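4.2 Objects longer than their compartment

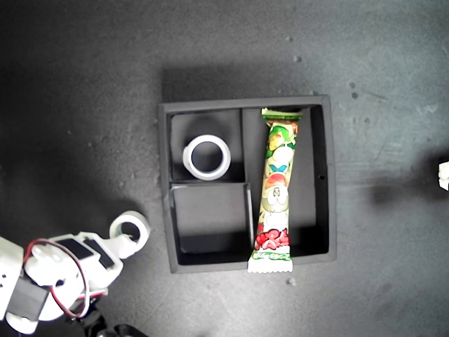
Figure 3. Divided tray with a roll of tape (upper left) and a snack package in the long compartment. The lower end of the package lies over the wall of the tray.

In the previous section we treated the objects which fit fully inside one compartment. For these objects the sorting rule is simple, and the persons who took part in our study followed it with few doubts. In the present section we discuss the objects which are longer than any compartment that the tray can offer. We call them overhanging objects. They are not many in the whole collection, but they gave rise to a large part of the discussion in the interviews, and for this reason we think they deserve a separate treatment.

Figure 3 gives a typical case. The tray is square and has three compartments: two small ones on the left side, of which the lower is slightly larger, and one long compartment which takes the whole right half. The roll of tape lies flat in the upper left compartment. The snack package is placed lengthwise on the right, and its sealed end passes over the wall and rests on the floor. The lower left compartment is empty.

Two questions can be asked about such an arrangement. The first is whether the package should be counted as stored. The second is why one compartment remains free while another is more than full. We take them in this order.

Is an overhanging object stored?

In the earlier work of our group, which was made in the Tretdale households, an object was counted as stored only if no part of it was outside the container. This strict rule has the advantage that two coders will nearly always agree. Its weakness is that it does not correspond to how people speak about their own drawers and trays. When we showed arrangements of this kind to the participants and asked "Is it put away?", most of them answered yes without hesitation. For them, an object is put away when it has been given a place. That a part of it comes out is a small fault of the place, and the object still belongs there.

We therefore decided to use a graded code in place of the strict one. An object receives the code "inside" when it is fully between the walls, "overhanging" when it is partly between the walls and partly beyond them, and "beside" when it only touches the container from outside. The package in Figure 3 is coded as overhanging, and the roll of tape as inside. The three codes were first written by Mahmoud Metwally for the Nurnach pilot and we have kept his wording, with one change. In the pilot, an object which leaned on the wall but did not touch the ground was put in a class of its own. We found that coders could not separate this class from the general one in a stable manner, so we have joined the two.

A further difficulty concerns flexible objects. A bag which is soft can be folded at the wall, and then it becomes hard to say which part is the overhanging one. We asked the coders not to guess about the stiffness of an object and to judge only its position. This means that a long package and a ruler lying in the same way will have the same code, although a person at home could treat them very differently: the package could perhaps be bent to fit, and the ruler could not. We accept this loss of detail in this paper.

The role of the free compartment

The second question is about the empty place. A simple model of tidying, such as the one proposed in the first Casado report, supposes that people try to use the space evenly. Under this model an empty compartment next to an overfull one is an error, which the person will correct when he or she notices it. Our interviews do not support this view. Participants did not see the free compartment as a problem, and several said that it was good to have one.

We believe the explanation lies in the shape of the space more than in its amount. In the tray of Figure 3, the long compartment is the only one whose form resembles the form of the package. If the package were laid in the lower left compartment, a larger part of it would be outside, and it would cross the neighbouring area. Placed on the right, it exceeds the wall at one end only and leaves the two other compartments free of any obstacle. The roll of tape can be taken out without touching the package. A participant from the Tivivik group expressed it in this way: "The long thing goes to the long place. If it is too long, it is too long."

This principle, which we name shape matching, appeared in the answers of participants of all ages. It also explains why compact objects were rarely put in the long compartment while a small one was free, even if the long compartment was nearer to the hand. A roll of tape, a cup lid or a box of pins would be lost there, as one person said, and would use a place that something long may need later.

We should mention that shape matching sometimes competes with grouping by kind. Food and office material are normally kept apart at home, and several participants remarked that they would never keep a snack together with tape. However, when the tray had walls between its compartments, this objection became weaker. The wall seems to be enough of a separation for most people, even when it is thin. In trays without partitions the same participants asked for a second container. We return to this point in Section 7.

Effect of the code on the results

To see how much the graded code changes our findings, we compared it with the strict rule on a subset of 110 arrangements. The order of the tray types, from the most to the least suitable, remained the same under both rules. The divided tray with one long compartment was in first place in each case. What changed was the distance between the types. Under the strict rule the trays with equal small compartments came close to the divided tray, as a long object is counted as a failure in both. Under the graded code the divided tray has a clear advantage, for it can hold a long object at least in part and keep it in one direction.

For the remaining sections we use the graded code, and we report the strict values only where the two would lead a reader to different conclusions.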